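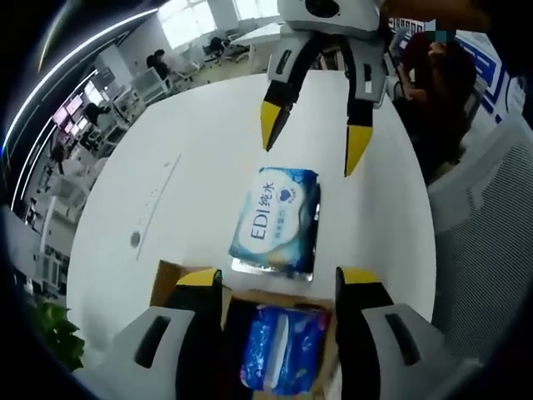 Figura 1. Mesa redonda blanca con la caja de cartón abierta y los paquetes de toallitas húmedas.

Proyectos > Envases y embalaje > Informe Triltitz

3. Acondicionamiento de los paquetes

El ensayo compara dos formas de colocar toallitas húmedas en una caja de cartón con solapas: en plano y de canto. Se usaron dos modelos de paquete. El de la etiqueta «EDI纯水», blanco y azul pálido, termina en un borde sellado y arrugado; el segundo, azul, lleva tapa de plástico blanca.

La carga de referencia fue de 200 g por paquete. Cada caja cerrada permaneció 21 horas en la estantería Irnholm – sin peso adicional encima – y después se revisaron los sellos. En plano, el borde sellado quedó doblado contra la pared en nueve cajas. De canto no se registraron dobleces, pero la tapa rígida rozaba las solapas al cerrar.

Se recomienda colocar primero los paquetes con tapa, en plano, y dejar libre el lado del sellado. Queda pendiente repetir la serie con el cartón Nartey, de mayor gramaje.

Comentarios (2)

Keegan Baxter: ¿Las solapas se cerraron con cinta o solo plegadas? En el apartado 2 no consta.

Merle Kingi: Con cinta de papel, una sola tira. Lo añado en julio con la serie Nartey.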